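Bevstead Libraries and Learning
October 5, 2020

1/ Bevstead Libraries and Learning is today publishing the results of its review of home study among adult learners. The full report will be sent to all course tutors this week. This thread sets out the main findings and the changes that follow from them.

2/ The review was led by Rekha Thomas, Head of Adult Learning, with Selvaraj Fakir of the Skineck branch. We wrote to every adult enrolled on a course in the borough - 2,421 people - and received 1,276 completed replies. We are grateful to all who took part.

3/ We asked where people study, at what time of day, what they find difficult, and what they would like from us. Replies could be made by post, by telephone or online. Paper replies were read and entered by branch staff at Skineck and Danach.

4/ The most common place of study is the kitchen table. Many learners told us they work there after the evening meal and must clear everything away before breakfast. Several wrote at length about the difficulty of leaving a piece of work half done.

5/ A quiet room was the most frequent request. Learners with young children asked for earlier opening. Learners who work shifts asked for later closing. We cannot meet both requests at every branch, and the report explains how we have tried to divide the hours fairly between them.

6/ From January, the Danach branch will open its upper reading room to enrolled learners until 9pm on two evenings each week. The Skineck branch will open at 8am on the same number of mornings. Places must be booked. Booking will be by telephone or at the desk.
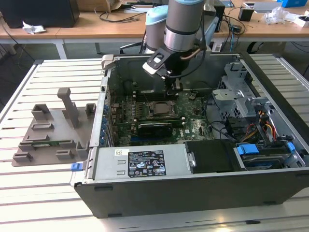 7/ Course choice was the second subject of the review. Bookkeeping, English for work and family history remain the best attended. Learners asked for more courses that begin with a real object and proceed to the theory afterwards. One reply suggested that a computer tower laid on its side with the panel off, so that the processor socket and the memory slots can be pointed to, would teach a beginner more than a term of diagrams. Similar points were made about sewing, clock repair and garden soil.

8/ Tutors have been asked to take this into account when they plan next year's courses. Malsha Gunawardena, who co-ordinates the evening programme, will hold a planning meeting for tutors at each branch. Dates will be sent to tutors directly.

9/ Reading lists drew more comment than we had expected. A number of learners said that the lists were too long and did not show which books mattered most. Others had bought books that were used for a single session. All lists will now mark no more than three titles as essential, and each of these will be held for loan at the branch where the course is taught.

10/ We have also set aside funds for 180 study packs. Each contains a ruled notebook, a folder, a week-by-week planner and a short guide to taking notes. The guide was written by Achilleas Balaskas, who teaches English for work at Danach, and may be copied freely for use in class.

11/ Packs will go first to learners in receipt of a fee reduction. There is no form to complete. Tutors will hand them out at the first session of term. Learners on postal courses will receive theirs with the opening unit.

12/ Some learners told us they had left a course without saying why, and had felt unable to come back. We regret this. Anyone who has left a course in the past two years may rejoin at the same point, subject to space, and will not be asked for a second enrolment fee.

13/ Nineteen replies raised matters of access, including lighting, seating and the weight of the front door at Skineck. The door will be adjusted before the new hours begin. Lighting in the upper reading room at Danach is being assessed separately, and a note on the outcome will be displayed at the branch.

14/ The review did not cover courses for those under 18, or the loan service for housebound readers. These are the subject of separate work led by Lakmal Pathirana, who would be glad to hear from families and carers.

15/ Printed copies of the report are available from any branch desk. A large-print edition and an audio edition can be requested by telephone. Please allow ten working days for delivery.

16/ Questions about the new hours should be put to the branch concerned. Questions about a particular course should go to the tutor in the first instance. Replies to this thread are read during office hours only.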